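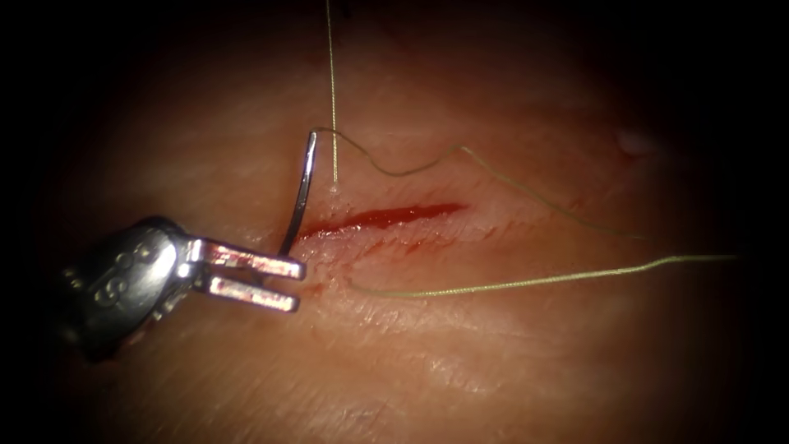
The Year of the Curved Needle

January 26, 2026

I have a new favourite object and it is a bent bit of steel! Anyone who has sat near me at dinner in the past month has already heard this, so apologies if you're reading it for the second time, but I've fallen completely in love with curved needles and I want to write it all down while I'm still this excited.

It started with the armchair. The green one, for those who've been reading since the old flat. The piping along the front had come away and there was a split down the inside of the left arm where you could get your whole hand in and feel the horsehair. I'd been throwing a blanket over it for years. Every time I tried to fix it with an ordinary needle I'd get the point in and then have nowhere to go with it. You can't get behind the fabric on a chair, the frame's in the way, so you end up stabbing down and fishing about and swearing and bending the needle (I bent a lot of needles).

Then I was in Feltico, which if you haven't been is the haberdashery with the impossible parking, picking up zips, and there was a card of curved needles on the counter for 17 dollars. Four on a card, from a little thing you could nearly lose in the carpet up to one that looks like it belongs on a fishing boat. I bought them on the spot and drove straight home without the zips.

How it feels to use one

Odd, for the first half hour. Your hand wants to push, and pushing is wrong. You have to roll your wrist, as if you were turning a key, and let the point follow its own circle down through one side and up through the other. If you push it straight, it fights you and tears a bigger hole than it needs. If you roll it, it just comes up, right there, exactly where you can grab it! The first time I got it properly I made a noise that brought the dog in.

The other thing I had to learn was where to hold it. I started off pinching it up near the eye, and it kept spinning in my fingers. Further down towards the middle is much steadier. For the thick seams I've been using a pair of flat-nosed pliers from the jewellery box, and they've saved my fingertips, although you do need to be gentle. I squeezed too hard on the piping and snapped the second smallest one clean in half.

Ladder stitch, my beloved

If you only ever learn one stitch for this kind of thing, make it ladder stitch. You take a little bite along the fold on one side, cross straight over, take a little bite along the fold on the other, and keep going with everything slack so it looks like a dreadful mess of rungs. Then you pull. The whole thing zips shut and the thread vanishes. I've done it dozens of times now and still get a thrill out of the pulling part.

Mistakes I've made so you can skip them:

Bites too far apart. It puckers. Mine on the chair arm are a bit wobbly at the start and lovely by the end, so you can see me learning if you get close.

Pulling too hard. Snug is plenty. I cut through some old cotton by yanking, and then had a longer split to mend than the one I'd started with.

Starting right at the end of the split. Start a little way back in the sound fabric, or it all opens up again the minute somebody sits down.

Too much thread. I know, I know. An arm's length. I still cut twice that and spend my evenings untangling.

Thread talk

For the chair I used a waxed linen from Groen in a dark olive, and it's gorgeous stuff, stiff enough to stay where you put it and with a smell like a clean shed. I tried the Leltel polyester first as I had it in the drawer. It's fine for clothes and I'll go on using it for hems, but on the heavy fabric it kept twisting back on itself. If all you have is ordinary thread, run it over a lump of beeswax a few times and see how you go.

What else has been on the table

Well, everything. The lampshade in the hall, which has to be sewn onto its wire ring and is such a fiddly, pleasing job. The dog's bed (twice, see above re: dog). A canvas awning corner for my neighbour, done standing on a milk crate with the big needle. And a torn backpack from Bridberg that I'd been about to bin, with the strap hanging on by a few threads. It's carried two big loads of library books since and hasn't budged.

I've also started rebinding a cookbook, where the curved needle is brilliant for catching the thread around the tapes. The book is a fat old thing with 1000 recipes in it, half of them involving aspic, and its spine gave up long ago. I'm going very slowly. The glue on the old mull came off in flakes and I've been finding them in my tea.

Next up is the footstool that goes with the chair. I want to have a go at a proper blind-stitched edge, all through the stuffing and back, with the big needle and plenty of patience. Photos in February if it goes well, and probably if it doesn't. I do still need those zips, too.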